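Farndale White Work Sheet, Large
Item 635
Sold in packs of 3

Product details

A plain white sheet for covering a table or bench when you work with very small parts. Lay it flat, set your parts on it, and small things are easier to find than they are on wood grain or a patterned tabletop. It suits bead work, jewelry repair, model building and sorting jobs of most kinds.

The sheet is blank on both sides, with no grid, ruler or logo. We left the printing off because customers who sort clear and pale pieces told us the lines got in their way. If you want a measured grid, look at the Dranlow Ruled Sheet, sold separately.

Clear pieces are the hardest to spot on any surface. On plain white you look for the outline and the shine. A desk lamp set low and to one side helps more than a bright ceiling light.

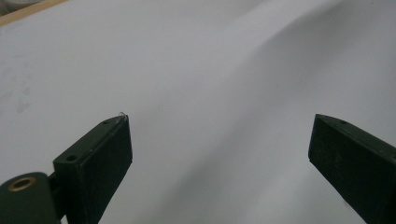 Tiny clear piece with a bright highlight, against a large white sheet.

Size and packing

Each sheet measures 24 by 30 inches. The pack ships flat between two stiff boards. Please don't roll the sheets for storage — they take a curl, and round beads will run to the low side. Keep them under something flat when you put them away.

Care

Wipe with a dry, soft cloth. A barely damp cloth is fine for fingerprints. Keep glue, solvents and hot tools off the surface. Marks from pencil usually come off with a white eraser, but ink does not. When one side is too marked to use, turn the sheet over.

Goes with

Kwofie Sorting Trays, set of small trays with pour corners
Brollier Clamp Lamp, low arm
Dranlow Ruled Sheet, same size, gray grid on one side

Shipping and returns

Orders placed before noon leave the warehouse the same working day. Unopened packs can be returned within 30 days. If a sheet arrives bent at a corner, send us a photo of the packaging and we will replace that sheet.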